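Fivis: the workstation gallery

Part of the Honholm parts pages. Fivis is the big Dell that used to live under the long desk at Evville and heat the room from November onwards. It has been off the desk for a while now, and these are from the processor end of the job. Click any of them for the large size, which is large.
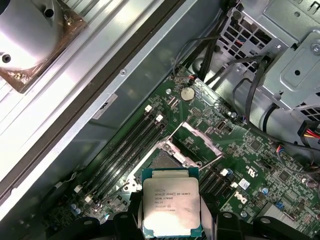
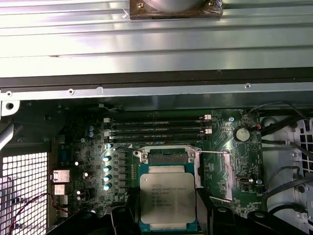
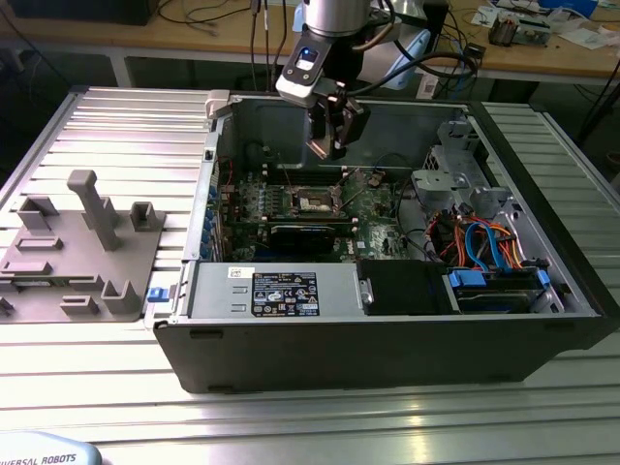 Fivis with the side off. First: the Xeon clear of its socket. Second: the Xeon in it. Third: the whole tower lying on its side.

About the chip

It says E5-1630V3 and 3.70GHZ on the lid, and MALAY if you get the light right, which I rarely do. The lettering on these is only legible when you don't need it. As soon as you want to copy it onto a label it turns into a small mirror with your own forehead in it.

I had it down in the parts book as something else entirely for two years, on the strength of a sticker. The sticker belonged to Thân, the other workstation, which went to a cousin of this one's fate in a skip behind the unit. So if you bought anything from the Thân listing and were surprised, that will be why, and I did offer refunds.

About the socket

People who are perfectly calm about changing a car tyre go pale at one of these. There is a plate, there are levers, and there is a field of very fine contacts at the bottom which you are not to touch with anything, including the corner of the processor, a sleeve, or curiosity. The levers need more of a push than seems decent. The first time I closed one I was sure I had broken it, and opened it again to check, and closed it again, and was sure I had broken it again.

Line up the notches before letting go. The chip is square and will happily sit there looking right when it is a quarter turn out. If it rocks, take it off. If it needs persuading, take it off and have a cup of tea.

I am asked about bent contacts more than anything else on these pages. Yes, you can straighten them with a needle and a magnifier. I have managed it once. I have also made things a good deal worse, on a board that had been merely unreliable until I improved it.

About the memory

The slots beside the socket were bare for all of this. The memory lives in a margarine tub with the lid on, labelled FIVIS MEMORY in capitals, next to a margarine tub labelled SCREWS and one that has margarine in it. Put the sticks back in the slots the diagram tells you to, even when others are nearer. A machine with its memory in the wrong places will either work slowly or sit and beep, and I find I mind the first one more.

About the tower in general

Laid flat it takes up most of a table. Upright it takes up most of your shin. Everything that is meant to be pulled or pressed by the owner seems to have been done in blue plastic, a kindness I have come to depend on: the clips down the side where the cards go, the tabs on the drive cage. Anything grey wants a screwdriver, or at least wants you to think harder.

The wiring in the bottom corner is as I found it. I had plans to tidy it, with ties. The bright blue data cables are a touch too long for where they're going and spring back into loops whatever you do, so the plan is now to shut the side panel on them like everyone else.

The power supply is the flat silver one. It weighs more than you expect and its label has more small symbols than I have ever felt able to look up. Leave it where it is unless it has died. Getting it out is easy, and getting it back in involves remembering which way you tilted it.

Odds and ends

Thermal paste: a small blob in the middle. I have read a thread with 46 pages on this subject and come out of it with the same small blob. Wipe off the old stuff first, properly, right to the edges. Old paste gets on the chip, then on your fingers, then on the fridge.

The coin cell on the board keeps the clock going. If the machine thinks it is some other year, start there before you start on anything expensive.

Screws: I no longer own the ones that came with it. I own 1000 others.

Prices: I have been offered 100 for the whole machine by somebody who wanted it delivered, and 5 for the processor by somebody who wanted it posted. Neither said in what currency and I didn't feel it would help to ask. Fivis stays for now. The empty case of Thân's smaller sibling is still free to anyone who will carry it down the stairs at Evville.

Still to come on this page: the cooler going back on, the side panel going back on, and the side panel coming off again when I hear what the fan sounds like. I had hoped to have those up already, but the memory tub has gone on top of something and I can't remember what.

Back to the Honholm parts list
Next gallery: keyboards, before and after the dishwasher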